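Planning and Budgeting a Two-Arm Table Cell
January
By Yareli Cisneros

Work through this section before you request quotes. It assumes one table, two arms and a set of plastic baskets as the work items.

1. Measure the floor first. Include the table, the space each arm needs outside the rails, and a place for the operator's keyboard. Cables take up floor too, so plan their route from the power connectors to the table before you fix its position.

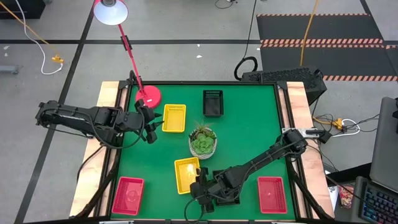

2. Put the arms and grippers on separate budget lines. Grippers wear sooner, and a spare pair should be in the first order. Olera and Ornenar both quote arms without mounting brackets. Ask for the brackets in writing.

CAUTION: Do not order arms until the reach has been checked against the full width of the table. Restocking fees apply to opened crates.

3. Set aside $388 for baskets, table props and a desk lamp. Buy baskets in several colors and keep to one style. Allow $141 for cable, connectors and floor tape.

Note: Slotted baskets let light through their walls. If your cameras will sit low, borrow a basket and test it before buying a full set.

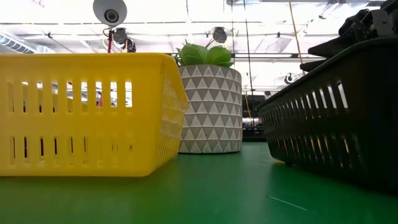
Đoàn writes that the cable allowance was too small at their site, where the outlets were on the far wall, and suggests pricing the longest run before anything else. Use that method if your outlets are not yet installed.

4. Hold $1000 in reserve for the first year. Charge replacement fingers, damaged cables and tabletop repairs to it. Do not use it for training or freight.

5. Get the lead times. Cakine asks for 5 weeks on a tabletop cut to size. Order the top before the rails, and confirm the finished thickness with whoever supplies the clamps.

Note: A glossy top shows reflections under overhead lights. Request a sample and view it under your own fixtures.
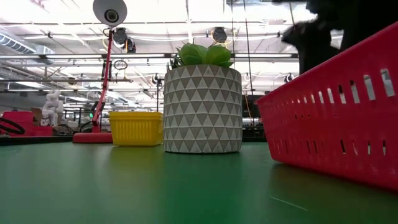

6. Complete the purchase sheet. Enter each item with its supplier, price, lead time and the name of the person who will receive it. Attach the floor plan from step 1 and send both to purchasing together.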